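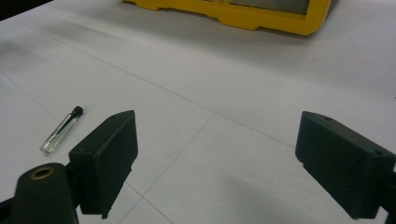
From: Abilio Mateos
To: Dikik list
Date: 20th June
Subject: Re: vial episodes

Eckhard Frerichs wrote:
> We have 323 vial episodes from Vindadby. Do you
> need more before August, or can we switch?

Please do 60 more with the vial on its side and the cap pointing a different way each time. Leave the yellow plastic piece at the back of the table. Start each one with the fingers open and nothing between them. 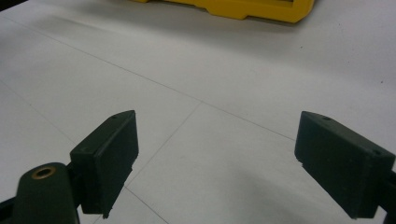

Uploads

Send them in batches of 30, to the Costa folder.

Abilio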